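Protokoll Spielesitzung "Vidmar" (Kartenspiel, 2. Auflage)
21.07.2026, Beginn etwas verspätet

TOP 1 – Stand Auflage

Altes Protokoll ohne Änderung angenommen. Auflage bleibt bei 3.000 Stück, die Diskussion um eine kleinere Menge ist damit vom Tisch. Vorbestellungen: mehr als 300, davon ein guter Teil aus dem Fachhandel. Angebot von Pirnano liegt vor, gilt aber nur bis Monatsende. Schachtel wie gehabt, Stülpdeckel, Innenteil neu. Offen: Folie um die Schachtel ja/nein. Wir wollen weg davon, der Handel will Siegelpunkte mindestens an zwei Seiten. Pirnano soll beides anbieten.

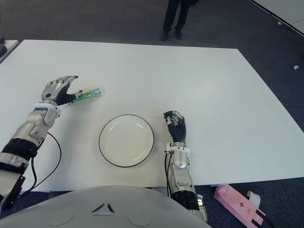

Walletti wandte ein, Siegelpunkte hielten beim Transport nicht, die Hälfte der Rückläufer vom letzten Mal sei mit offenen Deckeln angekommen. Man nehme das Spiel auch ohne Folie, dann aber bitte mit Banderole und im stabileren Umkarton. Wurde länger besprochen. Ergebnis: Banderole wird kalkuliert, Umkarton sowieso.

TOP 2 – Regelheft

Heft ist zu lang. Ziel: Grundregeln auf einer Doppelseite, Rest nach hinten. Der Abschnitt zum Tauschen wird neu geschrieben, Testrunden haben ihn durchweg falsch verstanden (Tauschen VOR dem Ziehen, nicht danach!). Beispielrunde bleibt drin, aber mit Kartenabbildungen statt Fliesstext. Spieldauer auf der Schachtel: 35 Minuten. Einwand, dass Erstrunden deutlich länger brauchen – notiert, bleibt trotzdem so. Altersangabe unverändert.

Englische Fassung: wird nicht mitgedruckt, kommt als Download. Übersetzung erst beginnen, wenn der deutsche Text steht. Letztes Mal doppelt bezahlt.

TOP 3 – Kartenlayout 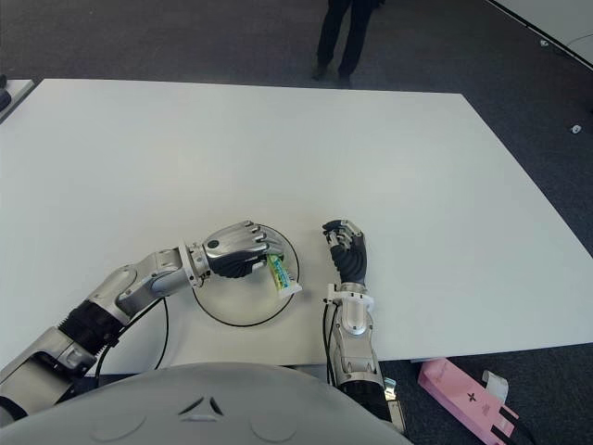 Die neuen Karten haben einen hellen Rand und eine cremefarbene Rückseite. Am Bildschirm gefällt das fast allen, in den Testrunden gab es Klagen: Stapel werden übersehen, Ablage und Nachziehstapel verwechselt. Fällt vor allem auf hellen Flächen auf, also auf so einem großen weißen, matten Tisch wie auf dem Foto, auf dunklem Holz weniger. Vorschlag dunkle Rückseite, Rand bleibt. Gegenstimme: dann sieht man Abrieb an den Kanten sofort. Pirnano schickt Muster in beiden Varianten, mit und ohne Leinenprägung. Entscheidung erst, wenn die Muster da sind, nicht vorher per Mail!!

Symbole: Anker und Haken zu ähnlich. Anker wird breiter. Die Farbe Grün fliegt raus, dafür Gelb, wegen Rot-Grün-Schwäche. Sonderkarten bleiben bei 13, die zusätzliche Sturmkarte wird gestrichen – schade, aber macht das Ende zäh.

TOP 4 – Nachfolger "Sevari"

Nur kurz, Zeit war knapp. Prototyp läuft zu zweit gut, zu viert hängt es in der Mitte. Auktion ganz raus oder auf eine Runde kürzen, beides wird getestet. Thema (Hafen, Gewürze) finden einige verbraucht. Kein Beschluß, kommt nächstes Mal als erster Punkt dran, sonst fällt es wieder hinten runter.

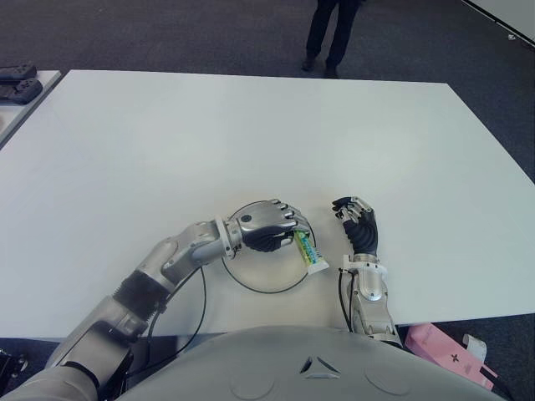

TOP 5 – Termine und Aufgaben

– Pirnano: Angebot mit Banderole, dazu Kartenmuster
– Regelheft neue Fassung, Tauschabschnitt zuerst
– Walletti: Maße Umkarton, Liste der Rücklaeufer
– Symbole überarbeiten, Datei in den gemeinsamen Ordner (bitte den NEUEN Ordner)
– Sevari: zwei Viererrunden ohne Auktion, Notizen dazu

Auslieferung vor Dezember, sonst ist das Weihnachtsgeschäft weg. Heisst Druckfreigabe direkt nach der Sommerpause. Nächste Sitzung wird per Umfrage gefunden, Link kommt noch.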